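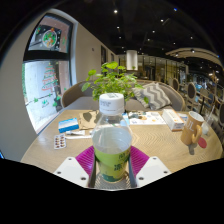
4.2 What ends up on a shared table

I'll admit I went into this part of the study expecting to write about chairs. Larilico, the café where we did most of our sitting and watching, has plenty of seating worth talking about, but my notes kept drifting back to the tabletops and the odd mix of things people leave on them (our full log has 2,729 entries, and drinks make up 941 of those). So this section is about drinks and their neighbors.

Fadwa Ait Brahim and I sorted the entries into house items and personal items, and we argued over bottles more than anything else. A bottle can be bought at the counter or carried in from outside, and on the table it looks just the same! We ended up giving bottles a group of their own. 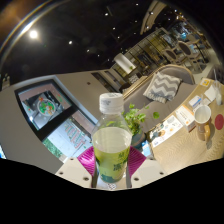
Figure 4a. Bottled drink with a green-and-white label; wall screen and menu board behind.

Where a bottle goes matters too. We coded it as "settled" when it stood on a coaster and "passing" when it didn't — a rough split, I know, but we agreed on it in all but 84 entries. Mugs and cups got the same treatment. 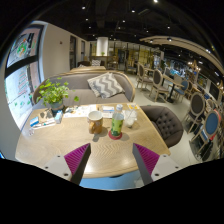
Figure 4b. Round-edged table with mug, bottle on a red coaster, cup with straw, papers and plant.

The plant was a nice surprise for us. I had it down as decoration, and then I noticed how often the small stuff got parked next to it: cartons, little boxes, flat packages. Papers took over the open middle instead, and drinks had to fit in wherever they could.

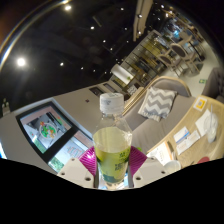

Cups with straws were the hardest to place in our scheme, and Fadwa still thinks I put them too close to mugs. She may be right. For the counts in the next section we kept the two apart, and anyone who wants to merge them can do so from the December version of the log.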